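Brulorgate

Brulorgate is a home-built tabletop manipulator begun by Damian Zalewska in a spare bedroom and later moved to Grurnis, a shared workshop, at the request of the other people living in the house. It is best known, to the extent that it is known, for moving small blocks from one place to another at a pace its builder has described as "considered."

History

Zalewska started the project in November with a secondhand arm and a budget that he has declined to disclose. The first version, named Catimo, could close its gripper but had strong views on opening it again. Much of the original wiring was thrown out after the move. The current version was announced on the workshop's message board on 2021-03-12, in a post that drew 8 replies, most of them concerning a missing hex key.

Design

The gripper has two black fingers with bright green pads on their inner edges, driven by a pair of linkages. The pads are the fourth set. Earlier ones were cut from a mouse mat and peeled off whenever the workshop heating came on. A small camera rides at the wrist and supplies the only view the control software, Sowa, is allowed to use — a restriction Zalewska adopted on principle and has regretted in writing.

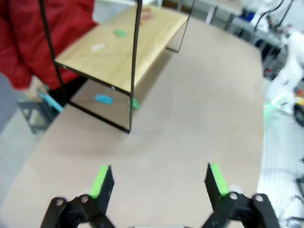 Sowa's usual exercise is tidying. Small blocks are left on and under a low shelf, and the arm is asked to put them somewhere else. Blocks on the top board are considered easy. Anything underneath calls for a sideways approach, and the early logs are mostly a record of the arm meeting the shelf's legs. A full run is limited to 20 minutes, after which the software gives up and returns the arm to its rest position.

Reception

Opinion at Grurnis is divided. Supporters point to a success rate of roughly 60 percent. Critics point to the same number. A proposal to have the arm sort the workshop's screws was withdrawn after a trial in which it sorted 40 of them into one bin.

See also: Catimo; Sowa (software); Grurnis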